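Home | Projects | Tooling | Electronics | Forum | Contact
Print this page | E-mail this page
Reading time: 3 minutes

Two-arm kitting cell, part 4: trays, harnesses and grip points

Part 3 left both arms mounted and homed on the Codano bench at the Figueroa Street workshop. This part covers tray layout and teaching the harness pick. Allow one evening.

1. Set the trays. Parts go in the yellow side trays, two per arm. The kit is built up in the steel tray between them. Line the steel tray with plain white paper. Bare steel throws glare back at the overhead camera and the Wusero vision plug-in loses thin black wires against it.

2. Square the steel tray to the bench seam, then tape its corners on the underside. Re-zero both arms. Save the layout as a new file and keep the old one.

3. Set travel height to 162 mm above the bench. Wires hang well below the fingers, so a height that clears a circuit board will not clear a harness.

4. Teach the grip point. Where a harness has a white sleeve or label band, close the fingers just beside it. Don't grip on a terminal or connector.

5. Set closing force to 30 per cent in Stirnus and descent speed to 600 mm/min. Increase the force only if the bundle slips during the lift.

6. Run one arm at a time until each tray picks cleanly, then enable both. Keep the shared zone locked to one arm. 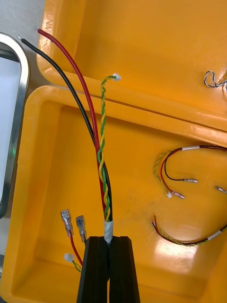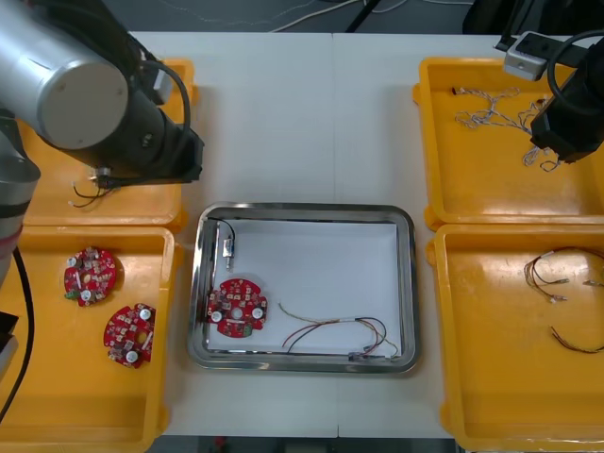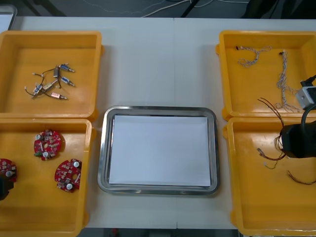

Tangled leads are the main cause of failed picks. Separate them by hand when loading and lay each harness in an open curve. If two come up together, stop the arm, open the fingers over the same tray and start again. Don't try to shake one loose at travel height.

The August log has 488 pick attempts in it. Most of the faults were double picks, and over half of those came from one overfilled tray. The loading limit in the config file is now four harnesses per tray.

Part 5 covers placing boards in the kit tray.

Previous | Next | Back to top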